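Research notes / Group meetings / Manipulation

Search this site Search Go

Minutes of the manipulation group meeting, September

Present: Unnur Bach (chair), Osvaldo Pace, Malou Frandsen, Endang Oei (minutes)
Apologies: Eyvindur Hauksdóttir, who sent written comments

1. Minutes of the last meeting

Agreed, with one change. Under item 4, "the policy generalises" should read "Osvaldo believes the policy generalises". Osvaldo asked for his objection to be noted. Noted.

2. Cup sorting: results with patterned walls

Osvaldo presented. The claim is that training in front of busy wallpaper makes the two-arm policy less dependent on background, so that it holds up better when the cell is moved or the walls are changed. The Varkley set now holds 1,000 demonstrations, of which 635 were recorded with patterned walls. The rest were recorded with plain ones. Both policies were tested over 100 trials each, and the one trained with patterned walls came out ahead on walls neither had seen.

Unnur asked how far ahead. Osvaldo said the gap was clear from the plot. Unnur asked for the plot. It has no error bars and the vertical axis does not start at zero. She does not want it shown outside the group in that form.

Malou pointed out that the patterned set is also the larger one. If one policy has simply had more data, the walls may have nothing to do with it. Osvaldo replied that he had tried a smaller patterned set early on and it looked fine. He could not find the numbers during the meeting.

Some discussion of what "patterned" means. Osvaldo has been using the word for everything from faint stripes to the bird paper, and the results are pooled. Malou thought the bird paper should be reported separately, as it has reds and dark blues in it that are a good deal stronger than the colours of the cups.
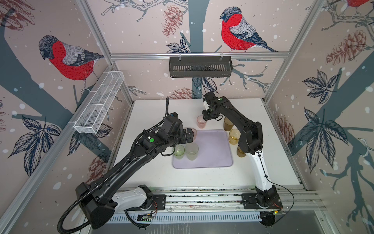

Fig. 1. Cup task with the bullfinch paper up, a pink cup in the left gripper.

Endang asked whether see-through cups are a fair test at all. With translucent plastic, a change behind the cup could change how the cup itself looks, so background and object are mixed together. Osvaldo sees this as a strength of the task. Unnur sees it as a second variable. She would like the same comparison repeated with solid cups before anyone writes the word "robust" in a draft.

Malou also asked about the pale colours. In her view, if the policy fails on a clear cup and succeeds on an amber one, we should know that, and at present the log only gives pass or fail for the whole trial. Osvaldo agreed to split the results by cup colour. He thinks it will make no difference.

3. Scoring

Malou rescored part of the test footage without being told which policy was running. She disagreed with the original scores mostly on cups that ended up touching the rim of the tray. The written rule says a cup counts if it is "on the tray". Osvaldo had been passing the rim cases and she had been failing them. Neither reading is silly, but they cannot both be in the paper.

Agreed: a cup counts only if its whole base is inside the rim. All trials to be rescored on that rule by someone who did not run them. Osvaldo warned that this will bring the headline figure down. Unnur said that was the point of doing it.

4. Eyvindur's comments (read out by Endang)

Eyvindur has read the draft twice and is still not persuaded. His main points:

The test walls were picked after the first results were in. He does not suggest anything improper but would reject a paper for it.

The Hada baseline was trained for 310 epochs and ours for longer. The draft calls these "matched settings". They are not matched.

The section on why patterned walls help is guesswork written as fact. He would cut it, or move it to the end and call it a guess.

He likes the title.

Osvaldo accepted the second point and said the baseline can be rerun. On the first, he said the walls were picked from what was in the store cupboard. Unnur asked for that to be written down in the methods section, in those words if need be. The third point was left open after a long exchange that did not move anybody.

5. Zoëga and Amero

Malou has had the Zoëga code running since the summer and still cannot reproduce its published result on our arms. She has written to the authors again. Osvaldo wants to cite it as supporting evidence. Unnur would allow a citation with a sentence saying we could not reproduce it. Osvaldo to draft the sentence, Malou to approve it.

Amero: no progress. Carried over.

6. Actions

OP: train both policies on equal amounts of data, same number of epochs, and report spread across seeds.
OP: find the early small-set numbers or take the remark out of the draft.
OP: results by cup colour, and bird paper on its own.
MF: write out the new scoring rule and send it round.
EO: rescore the trials, file names hidden.
UB: decide on submission once the rerun is in. No abstract to go out before then.

7. Any other business

Osvaldo asked whether the talk could still go ahead with the present figures if they were marked as early results. Unnur said no. Malou said possibly, with the plot redrawn. Unnur said no again.

Next meeting at 10.30 in the small room, as the large one is booked.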